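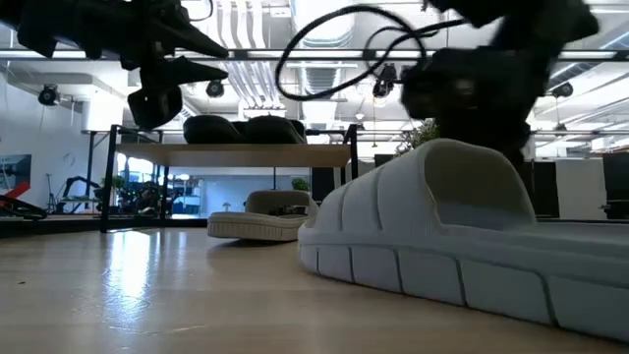
Buying a two-arm setup: the questions I get most

I'm Wichai Kaewsai, I look after equipment planning at Jirkham, and I end up typing these answers over and over, so now they live on one page. Updated Jan 27, 2022.

How much should I set aside beyond the arms?
More than you think! Our first budget had the arms, the grippers and shipping, and that was it. Then came the overhead rail, lights, cables, spare fingers... I'd keep around 30 percent of the total for that stuff. We set aside $3000 for spares alone and I'd do it again.

Do I need two arms?
Depends on the job. If you're picking up boxes, one is plenty. For shoes and other soft, odd-shaped things I'd want the second arm (and yes, it hurts to sign for it).

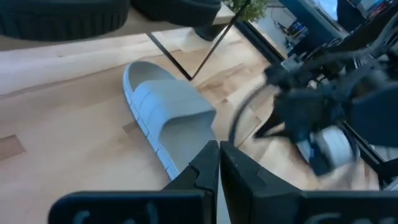 Gripper open at the toe of a gray slide, other arm at the right.

What do you use for test items?
Slides and slippers, mostly. They're cheap, they come in lots of shapes, and any store has them. Put them in the budget anyway, or you'll be paying out of pocket like I was.

Wovlow or Hosteo for the grippers?
I got quotes from both. Hosteo was cheaper up front but wanted 4 months for delivery, so we went with Wovlow. Ask about lead time before you fall in love with a price.

Does the floor matter?
If your arms have to reach down to it, sure. Measure from the rail to the floor before ordering, not after. Shiny floors also throw a lot of glare, so leave a little money for playing with the lights.

Can I come try it before I buy?
Sure, we do visits at the Somboon site. Write to Vichien Chaimongkol, who keeps the calendar, and bring your own shoes if you have a weird pair.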